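Colander or sieve for rinsing rice and draining pasta?
Posted by Efua Nyarko, December 2025

My old plastic colander has split down one side and I need something for both jobs, pasta and rice. We're in a tiny flat in Stistusside with one cupboard for everything, so I really don't want two of them. Has anybody found one that does the lot? I've seen a Dronberg one going for 38 quid, which made me laugh out loud in the shop.

tapdrip307
38 for something with holes in it! Get a plain metal one from the market and spend the rest on rice. Mine's been dropped, sat on and left out in the garden, still going.

Dede Bonsu
Don't agree, sorry. Cheap ones are fine for pasta but the holes are too big for rice, you lose half of it down the plughole. I'd have a fine mesh sieve every time. Mine's an Endutov and I drain spaghetti in it too.

tapdrip307
And how long do you spend picking starch out of the mesh afterwards? I gave up on mine. Little round holes, quick scrub with a brush, done.

Efua Nyarko
Ooh, see, the brush is what puts me off mesh as well. I've been leaning towards the sort with small holes in rows and a smooth rounded rim, because the rim on my plastic one was horrible to hold with wet hands. This kind of thing:

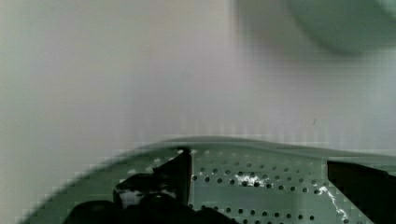 Dede Bonsu
Fair enough on the rim, mesh ones can be a bit scratchy round the edge. I'd still take a handful of rice along and try it against the holes before paying. Basmati's skinny stuff and it goes through end first.

tapdrip307
Please do take rice into the shop and report back!

Efua Nyarko
Might try it in Acheampong's, they know me in there. Long grain or basmati?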